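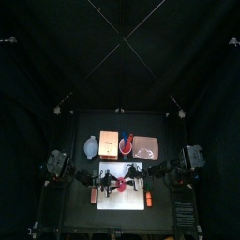
Progress Report to the Kekano Fund
Heartbreak, Abridged: an essay collection and reading series
10th January

Where the book stands

Since the July report I have finished three more essays. Two of them are good. The third concerns a boy who dumped me by way of his cousin at a roller rink, and it has been through so many drafts that I now feel sorry for the cousin.

The manuscript passed its halfway mark in the fall and then, after a hard look at the chapter on my college boyfriend's band, went back under it. I cut 3232 words from that chapter. The band has no further role in the book, which matches its role in music.
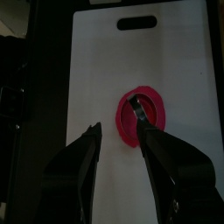 Tape on the white board.

What the grant paid for

Most of the money went to writing time, meaning childcare and the rent on a desk at Flustia. The rest covered the two public readings we promised. The first, at the Fustia bookstore, drew a full room and a long line of people who wanted to tell me about their own exes. I took notes, with permission. The second had to compete with an ice storm and lost, though the people who came stayed late and ate all the cookies.

What is late

The essay on my parents' divorce. I listed it in the work plan as "nearly done," a phrase I would like to withdraw. My mother has asked to read it first and I have agreed, so please consider the deadline to be in her hands.

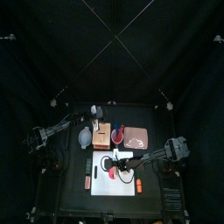
She has had it since Thanksgiving — so far her only comment is that the kitchen was yellow, not green. I have changed the kitchen.

Next steps

A full draft goes to my editor at Ó Flaithearta by July. I am not asking for more money in this report, but I will be asking in the next one.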